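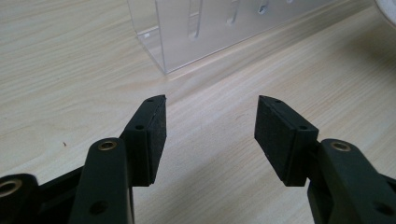 Search questions, topics, people

Posted in: Home & Workshop > Gadgets and Automation > Robots, are they there yet?

Can a robot arm handle cloth bags and dishes yet, or should I wait?

Araceli Ortuño

Hello everybody, long-time reader and first-time poster, so please be patient with me. I run a small mail-order business out of what used to be our dining room. We sell kitchen things, mostly bowls and a few clear countertop racks, and every order goes out in a canvas bag that the customer can keep and use again. People love the bags! I love them less by the end of the day, when my thumbs ache from opening one after another, folding the top back, setting the dish inside and smoothing the whole thing down.

My nephew sent me a video from a company called Otix, where an arm on a bench picks up a cup, turns it around and puts it on a shelf, and it all looked so easy that I started dreaming a little (he does this to me with every new gadget, and I fall for it every time). We pack over 1,000 orders between April and the summer, so even part of the job would be a help. I also wouldn't mind if the same arm could put away the supper dishes, but I'll try not to be greedy.

So is this a thing a regular person can buy and use? Or is it still for laboratories? I have a good sturdy table and plenty of outlets.

I-hsuan Chu

Welcome, Araceli, and I'm sorry about the thumbs. I spent several years setting up arms for small shops, so let me go through it the way I would with a neighbor, which means I will probably ramble.

Your job is really a few different jobs, and machines are not equally good at them. Picking up a stiff thing of a known shape from a known spot has been solved for a long time. A bowl is a bit harder because a two-finger grip wants flat sides, and a curved rim can slide or tip as the fingers close, but with soft pads and a good approach angle you can get there.
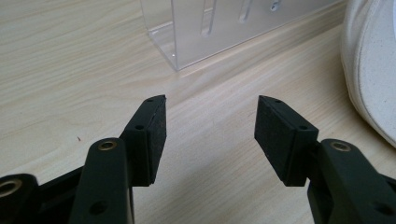
Clear plastic is the next headache, and you mention racks, so I'd think about those early. A lot of depth cameras look straight through clear material or get fooled by the shine on it. The shops I worked with either put the clear parts in a fixed holder so that the arm didn't have to find them, or left them to a person. I'd do the second, at your size.

Then there's the bag, and I'm afraid the bag is the hard part. Cloth never sits the same way twice. You and I pinch an edge, feel whether we have one layer or two, and let go and try again without even thinking. A machine has to learn all of that, and very often it needs a second hand to hold the first fold while the other one opens it up. The newer systems learn by copying people, and they may need 1,000 or more tries at one chore before they're any good at it, and then you change to a heavier canvas and some of that learning goes out the window. They are getting better. I've watched them fold towels quite nicely, at a speed that would drive you crazy.

If it were my dining room, I'd skip the arm this year and buy or build a simple frame that holds the bag open by its rim. Cidari sells one, and a handy person could bend one out of heavy wire over a weekend. You drop the dish in with both hands free. In one shop I helped, the packers went from sore wrists to no complaints with 2 of those frames and a higher table. Do raise the table, please, if you've been stooping.

As for the supper dishes, I still do mine by hand, with the radio on. 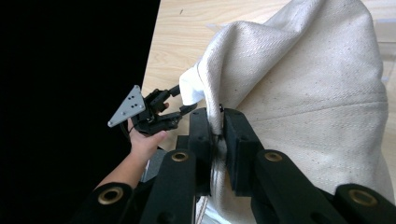
bramblecourt

Just get the arm. They can do everything now, my cousin's plant has them all over the place. Might want to check the return policy though, I think his boss gave it 30 days before signing anything. Don't know if they do bags, it's mostly metal brackets over there.

Araceli Ortuño

Thank you both so much! I-hsuan, I measured my table tonight and it is much too low, so that's going up on blocks before anything else. I'll look into the frame too, and let my nephew down gently.

Related in Robots, are they there yet?
Robot vacuum keeps eating the rug fringe
Is a used Otix arm worth it for a one-person shop?
Lokham label feeder jams on thick paper
Best way to hold a cloth sack open while filling it
Has anybody had a machine fold fitted sheets?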